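Can a machine tidy and wipe down a kitchenette yet?

Posted in Home gadgets and automation, 23 Feb 2020

Jeon

Hello all, first time posting in this bit of the forum so be gentle. I rent a small flat in Didham with a kitchenette squeezed in beside a wall, one of those where you can stand in the middle and touch everything. We have a robot vacuum for the floors and it has spoiled me rotten. Now I look at the worktop every evening and think, why am I still doing you by hand?

The job is dull and always the same. Flask out of the corner, kettle forward, wipe behind, wipe under, put it all back, glass and cloth where they belong. It takes me a few minutes and I resent every one of them. There's a wall cupboard hanging over the lot, so you're working underneath it with your head tipped down.

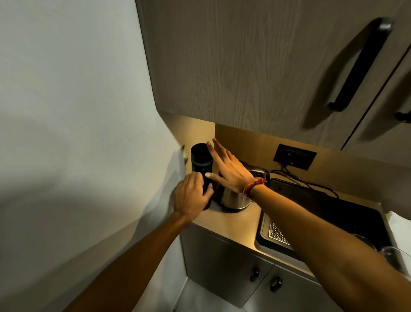 What I'd like to know

1. Is there anything on sale that would do this, even badly? I don't mind slow. It could take all night.

2. If not, is it the seeing or the grabbing that's the problem? My brother-in-law says a computer can tell a kettle from a flask with no bother these days, so I'd have thought the rest was just motors.

3. Someone at work keeps on about a thing called the Flamenlow, a little arm on a rail that goes under your wall units. The price I was shown was 2,275 before fitting. Has anyone here lived with one?

I'm fairly handy and I don't mind taking a door off or moving a socket if that's what it needs (landlord permitting, ha).

Czesław Kozłowski

I spent years fitting and mending pick-and-place arms in a packing hall, so I'll have a go at this. Short version - no, not in a home, not at a price you'd pay.

Your brother-in-law is half right. Telling a kettle from a flask is the easy bit. Knowing exactly where the kettle is when it's polished metal and reflecting the whole room back at you is a lot harder. Shiny things and see-through things are a misery for depth cameras. We had a line that handled matt cardboard all day long, 1,273 boxes on a good shift, and then a customer wanted theirs in glossy film and the arm started closing on thin air. Your drinking glass would be worse again.

Then there's the reaching. Look at what your two hands get up to in a space like that. One is steadying the kettle, the other is up by the flask, and your forearm is going straight across the worktop to get there. You bend your elbow round things without a thought. Most arms that are strong enough to lift a full kettle are too bulky to fold up under a wall cupboard, and the ones small enough to fit can't lift it. Add the cables at the back, which a gripper will happily hook and drag, and you have a long evening of mopping.

And the cloth! Anything floppy is still a research problem. Wiping needs a steady, light push, and the machine has to feel the worktop through the cloth. It can be done on a flat clear panel. Doing it behind a kettle is another matter.

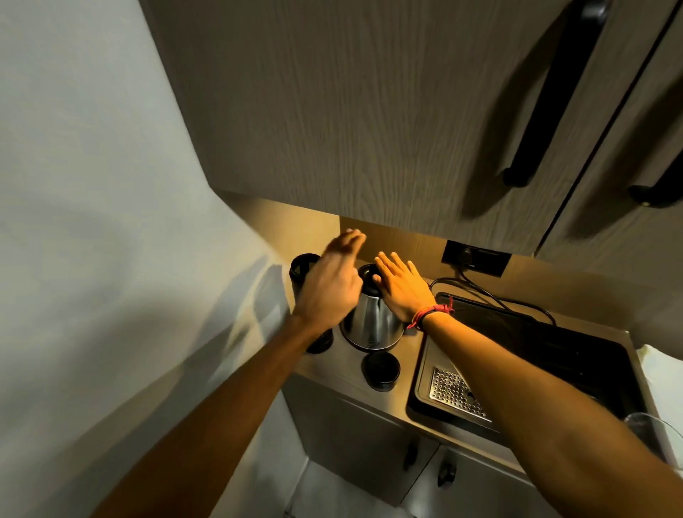 On the Flamenlow

I've had a look at one at a trade day but never lived with it, so take this as you find it. It moved plastic beakers from one marked spot to another, and it did that nicely enough. When somebody set a beaker down outside the marks it stopped and bleeped until it was put right. If you're going to stand there putting things on their marks, you may as well wipe the worktop.

What I'd do with the money is get the flexes clipped up and find a shelf for anything that doesn't need to live on the worktop. Less to lift, less to wipe round. Boring answer, sorry.

Ukach

just get a smaller kettle mate

also my cousin has a window cleaning robot and it fell off the window

Jeon

Thanks Czesław, that's much more than I hoped for, and a bit sad to read! I hadn't thought about the kettle being shiny at all. I'm going to measure up for a shelf and leave the arm alone for now. Ukach, the kettle stays, I drink a lot of tea.

Does anyone know if you can put screws into a wall panel that has a socket in it, or should I stick to the plain wall at the side?

Czesław Kozłowski

Side wall. Cables usually run straight up, down or across from a socket, so keep well out of those lines, and run a detector over the side wall too before you drill.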